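Lyle Szabo
Sunday, May 7, 2023

Right, I've been threatening to do a thread on natural indigo for ages and it's raining in Stornville, so you're getting it now. Blue! How people got it, why it's so odd, and why I can't stop reading about it. 1/

Start with the oddest bit. Indigo doesn't dissolve in water. You can grind it as fine as flour and stir it into a bucket and all you get is dirty water with blue grit at the bottom. Most plant dyes you can more or less make like tea. Try that with indigo and you'll be there all week.

So you have to take the oxygen out of the vat. Once that happens the dye goes into solution and the liquid turns a yellowy green, with a coppery skin on the top and a heap of purple-blue bubbles that dyers call the flower. I love that they call it the flower.

Then you lower your cloth in, wait, lift it out, and it's GREEN. Then the air gets to it and it goes blue while you stand there holding it. I've seen it done maybe 100 times and I still make a noise.

Trinity Tillman showed me my first vat, in her shed at Surnden, one September. She told me to keep the cloth under the surface and stop splashing, because splashing puts air back in. I splashed. My first scarf looked like a map of somewhere with a lot of lakes. 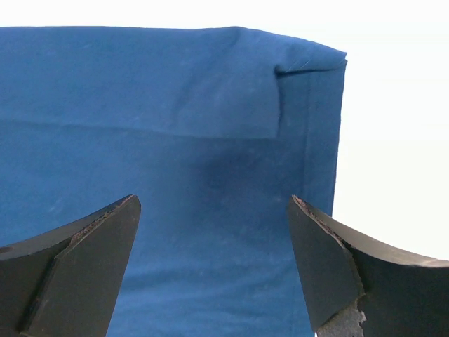
Plukside Dye Notes, Issue 4

Depth of colour comes from dipping again and again. One long soak in a strong vat gives you a blue that sits on the surface and comes off on your hands, your chair and your cat. Lots of short dips in a weaker vat, with a good airing between each one, and the blue builds up in layers and stays put much better.

In Britain the old source was woad, which is a cabbage relation with yellow flowers. Same blue stuff in the leaves as true indigo, only a lot less of it. It grows happily on ordinary soil here and seeds itself everywhere if you let it. I have two plants by the back step and I did not put either of them there.

The traditional way with woad was to crush the leaves, roll them into balls, dry them, then break them up, wet them and let them ferment in a heap. By all accounts the smell was dreadful. There's a story that Elizabeth I wanted the woad works kept well away from wherever she was staying, and having once left a jar of leaves in a warm kitchen I'm on her side.

The old vats were alive, really. Bran, madder root, something sweet, and bacteria doing the hard work of using up the oxygen. You had to keep them warm and feed them, and a good dyer could judge one by smell. Trinity's runs on fructose and lime and she still says good morning to it.

And I haven't even got to Japan, where the composted leaf is called sukumo and takes months to make, or to West Africa and the dye pits at Kano, or resist pastes made from rice or cassava. Each of those wants a thread to itself and I will absolutely do them!

If you fancy a go yourself, start small. A lidded bucket, some old cotton, a pre-reduced indigo kit and a day when you can be outside. Scour the cotton first (hot water, soda ash, longer than you think) - most patchy results come from skipping that. Gloves too, or you'll have blue nails for a fortnight.

Someone's asked about wool. Yes, it takes indigo beautifully, but be kind to it. Strong alkali is rough on wool, so use a gentler vat and rinse with a drop of vinegar at the end.

Kincaid library has a decent shelf on all this, by the way, second floor near the gardening. I've got 2 of them out at the moment and they're due back Tuesday, so if you're local, hang on till then.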